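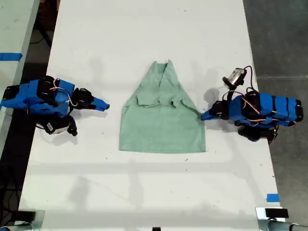 Folding table check, Skenmont laundry room, May. I love this round, and the table came through it very well! Surface: OK. The white top has faint gray scuffs and small dark specks, so I ran a bare palm over all of it and felt no rough spots that could snag a knit. Legs and braces: OK, 2 bolts snugged up. Walkway behind the table: clear for its full width - great to see.

Outlet covers: OK.
Lint bin: emptied at 11, lid closes.
Floor mat: one corner curling. Tape it now, replace before the next round.
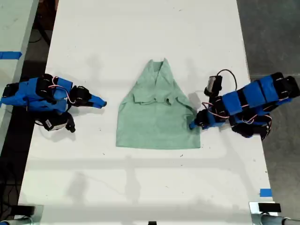 Odile Brankert
Laundry Safety Lead, Provorden

Finished folds: OK, with a comment. The hem on the light green T-shirt makes a lovely straight line, but the layers across the middle are a bit rumpled. Smooth the sleeves out before tucking and the stack will sit much steadier on the shelf.

Shelf load: 15 shirts per stack, please, and no higher.
Step stool: OK, both rubber feet in place.
Open items: 2 (floor mat, shelf label).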